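Unit 6 Handout: Budgeting for a Suturing Robot Bench

Reading for Thu 8 April. Bring your own cost sheet to class.

1. Start from the task

The purchase price of the arm is the number everyone asks for first. For planning it is the wrong place to begin. Write down the task, then list what the task uses up and what it wears out. For the Brirnberg bench the task is closing a cut in a practice surface with a curved needle and braided thread.

2. Sort costs by how often they recur

One-time: arm, controller, table, mounting, room wiring.
Yearly: service contract, calibration, software seats.
By use: instruments, needles, thread, practice surfaces.

Student budgets tend to get the first line right and the last line badly wrong. Instruments are often bought with a fixed number of uses. Thread goes faster than planned, as every stitch leaves cut ends and a failed knot uses up a length too. Enter the needle and the thread on separate lines even if your supplier sells them together.

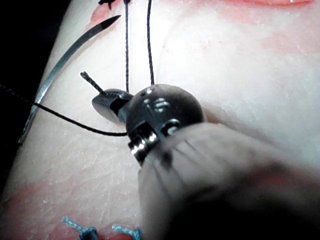 3. Worked case: Pustow and Benach

Both quotes are for the same bench. Use these figures for the exercise.

Instrument, Pustow: $3000 each, 31 uses
Suture pack, Benach: $457 per case
Minimum instruments on hand: 2

Divide the instrument price by its uses before you compare it with anything else. The second instrument is a spare and belongs in the opening order. Shipping is quoted separately by both firms.

4. Timing

Mujić closes its order book at the end of March, so a service contract requested in April starts a quarter late. Put the gap in your plan and say who pays for repairs during it.

5. To hand in

One page, with the cost per session on the top line. State how many sessions you assumed and where you got that number.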